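Refurbished desktops: what changes in the September intake

The Phetsri depot closed its last intake at 1,913 desktop towers, of which 1,000 were cleared for resale to schools and small offices. The remainder went to parts or metals recovery. From September the grading rules change, and members who send equipment should read the following before booking a pallet.

Grade B now requires a board that passes a cold start with three successive power cycles. Grade C covers units sold for parts, with memory and storage removed.
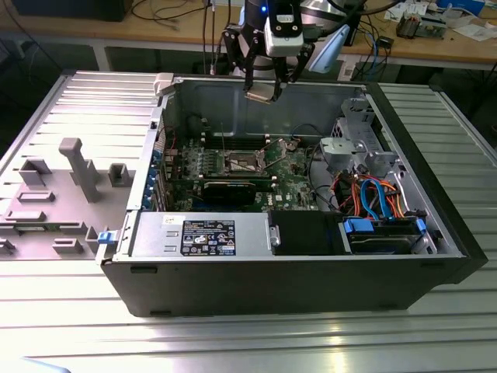
Tower on its side, CPU socket empty, graphics card in place.

Drives are still wiped on site at Trurkura. A drive that fails the wipe is shredded, and the serial number is entered on the disposal certificate. Certificates are issued per pallet – the per-unit option has been dropped.

Shipping labels must show the asset tag and the sender code. Labels printed from the old Etari form will be refused at the gate.

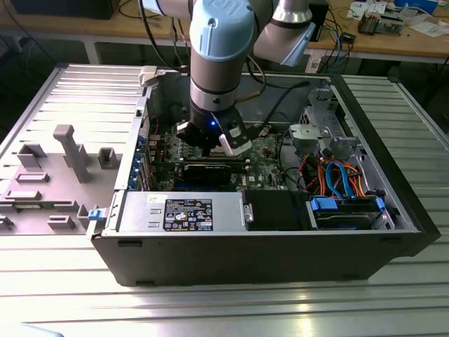 Skustivetti wrote in to object that per-pallet certificates will not satisfy auditors who ask for proof on a single drive. The serial list attached to each certificate can be filtered by asset tag, and an extract is available on request.

Power supplies are tested under load before resale. Last season 51 were rejected for voltage drift on the 12-volt rail, most of them from units stored in unheated buildings. 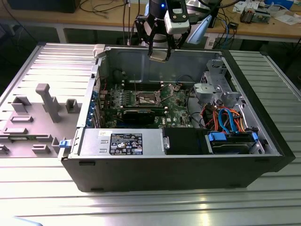
Small part held over the rear wall of an open case.

Senders should leave processors and coolers installed. Loose processors arrive with bent contacts or no packaging, and are graded as scrap on receipt.
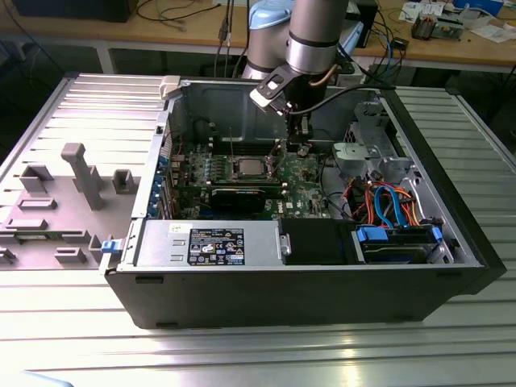 Processor in its socket, cooler not fitted.

Pallet bookings open at 8 a.m. on the first working day of the month. Mixed pallets of towers and monitors are accepted if the monitors are strapped separately.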